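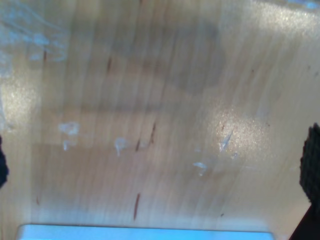 The Toltholm top, blond wood with a glossy face. Scuffs show with use.

Home Products Benches Racks Parts Contact

The Toltholm is a bench top for mounting equipment. It comes in one finish and is 30 mm thick. Ask for part 2231.

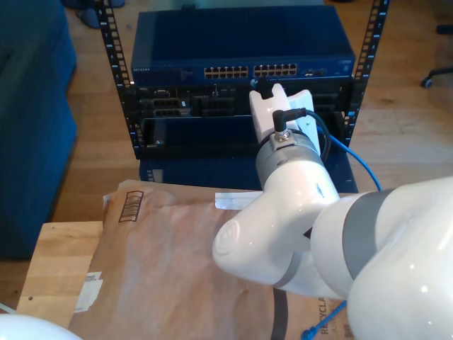 By Soon-im Won, Hirnirside

An open-frame rack stands well beside it. The square-hole rails take a switch, a server chassis and a shelf – ours has a 24-port Netgear at the top. 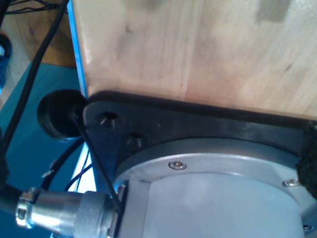
Round-headed screws in the flange ring, black plate against the wood.

The Anaso plate kit is sold separately, part 107. Countersunk holes are standard. Check the screws again in July if you fit the plate in spring.

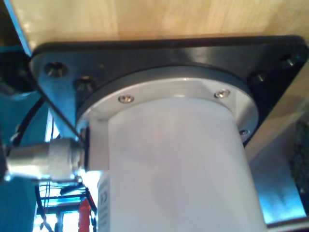
Flange and plate from below.

Bench rated to 95 kg, spread evenly. Orders placed with Khoo by Tuesday go out the same week.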